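Arnulfo Bedoya

Arnulfo Bedoya was a poet, essayist and newspaper editor, best known for the verse novel Danach.

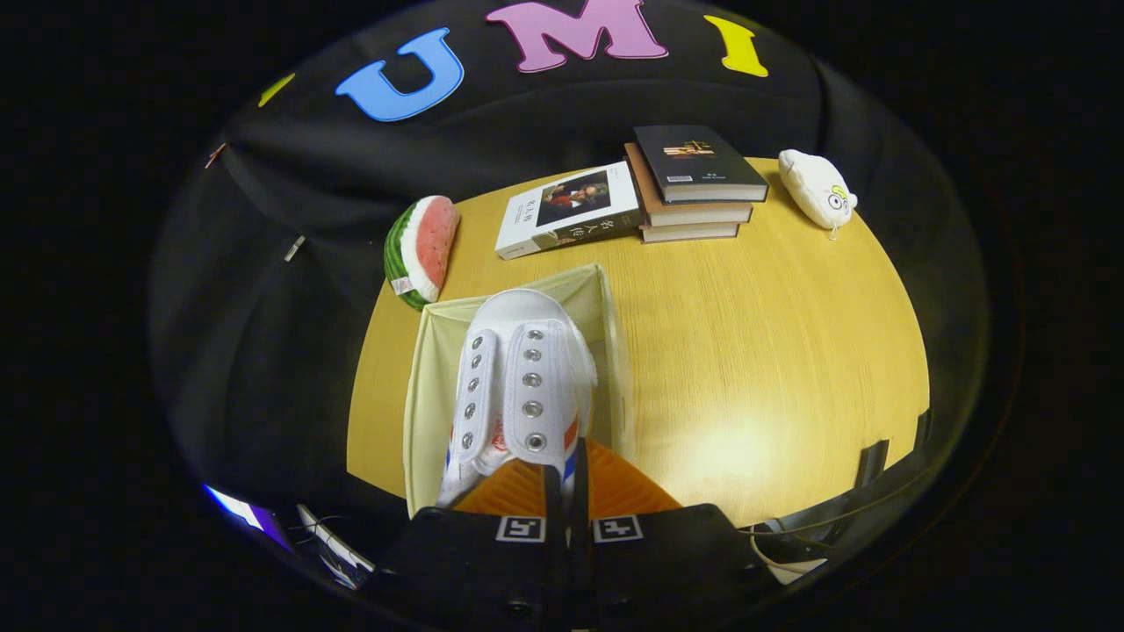
He grew up in Plokulard, where his father ran a print shop, and published his first poems at his own expense in an edition of 100 copies. Danach, which runs to 2,310 lines, follows two brothers who quarrel over an inheritance. Early reviewers found it cold. The critic Signe Briem later defended it in a long essay.

Bedoya edited the weekly Flekeo for five years. His letters to Lenka Slanina were published after his death.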